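The Slow Hold: How One Senator Can Keep a State Bench Seat Empty

By Deming Hou
11 June 2020 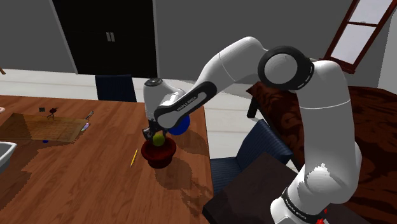
A simulated robot arm with its gripper at the rim of a dark red bowl.

The circuit court seat in Dustberg has been vacant since August. The governor sent a name to the state senate within weeks. The judiciary panel received the file, the state bar returned its rating, and the background report was filed and sealed. Then the nomination stopped moving. The senate did not reject it, and the governor did not withdraw it.

The device responsible is known in the chamber as a courtesy letter. Before the judiciary panel schedules a hearing on any trial court nominee, the panel's clerk mails a form to each state senator whose district overlaps the circuit. The form asks for a signature under one of two statements: no objection, or objection. A senator who objects is not required to say why. A senator who does nothing is treated as having objected.

The last point does most of the work. Under the panel's written procedures, the clerk may not place a nominee on the hearing calendar until every form has come back marked "no objection." There is no deadline for the return. An unsigned form can sit in a desk drawer until the session ends, at which point all pending nominations go back to the governor and the count begins again.

The courtesy letter does not appear in the state constitution, which says only that judges of the circuit court are appointed by the governor "with the consent of a majority of the senators present." It does not appear in the standing rules of the senate either. It lives in a procedures memo that the panel adopts by voice vote at its first meeting each session. The memo runs to 12 pages, and the courtesy provision takes up one paragraph. It can be changed by the same voice vote that adopted it, and several chairs from both parties have considered doing so before leaving it in place.

The reason is structural. A chair who drops the rule gives up the same privilege at home, and so does every member of the chair's own caucus. Senators in the minority value it even more, as it is one of the few points in the appointment process where a single member outside the majority has any control. The governor's office is the only party with a steady interest in ending the practice, and the governor has no vote on the memo.

Supporters make a reasonable case. Circuit judges handle local disputes, and a senator from the area is more likely than a panel member from across the state to know whether a nominee has a poor name among lawyers there. An early private objection can also spare a nominee a public defeat. In the older form of the custom, a senator with doubts would call the governor's counsel, the two sides would talk, and a second name would often follow. The letter was a record of that talk, signed after the matter had been settled.

That exchange has mostly broken down. In the Dustberg circuit, which takes in the county seat and the river towns of Budada and Chornovol, the governor's counsel says the office has asked for a meeting and has not been given one. The senator's staff says the office was never consulted before the name went out. Both statements can be true. The memo requires neither a meeting nor advance notice.

The effect on the court is easier to trace. The circuit has 1,420 open civil matters, according to its own docket summary. Criminal cases carry speedy trial limits and are heard first, so the delay falls on contract claims, property disputes and contested estates. Retired judges can be assigned to fill in, but each assignment expires after 64 days and must be renewed by order of the chief justice. A visiting judge whose term ends in the middle of a case may have to hand it to another, and motions already argued are sometimes argued again.

Wivomon, a research group that follows state courts, has proposed a narrow fix. Its draft language would keep the letter but reverse the default, so that a form not returned within a set period would count as no objection. A senator could still block a hearing, but only by signing the form. The draft would also make signed forms public once the panel has them.

Similar language was offered as an amendment to the memo at the start of this session. It failed on a voice vote, so there is no list of who opposed it. The panel's next chance to take it up is the opening meeting of the new session. Under the return rule, the Dustberg nomination will by then have gone back to the governor, who may send the same name again or choose another.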